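Workshop tips: trying out two grippers on a small bench arm

I finally got to run the Gakard two-finger gripper against the Aditz soft one, and what a fun few evenings! Some things I'd pass on to anyone doing the same at home.

Cover the bench first. Dark felt or any matte cloth kills glare, and the camera finds pale bins on it so much faster. Pull it flat, though, as a ridge can snag a low fingertip.

Leave a wide gap between the pick bin and the drop bin. Mine was 12 inches and I wish I'd gone to 15.

Start with folded cloth. The Aditz is lovely on it, really gentle! The Gakard pinches harder and wins on anything stiff, but slow it down for the last 2 inches or it bumps the rim.

Change one thing at a time. Swap the gripper, keep the controller settings, write down the drops.

Bolt the camera to the wall, not the bench (thank you, Marthinus Hlongwane, for that one). My picks got steadier right away.

Next up is the Nikolaidis controller, and I can't wait.
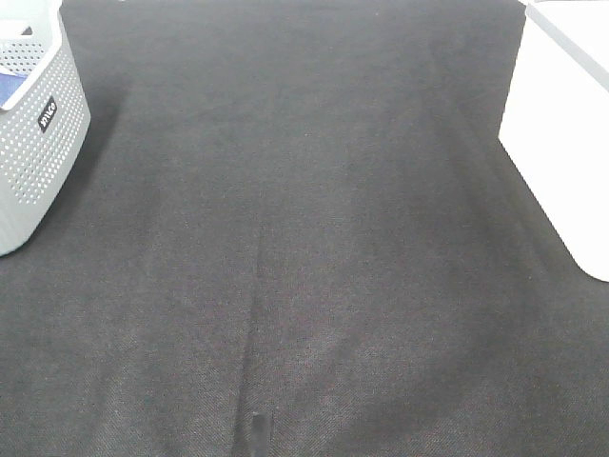 Gray basket on the left, white bin on the right, dark cloth underneath.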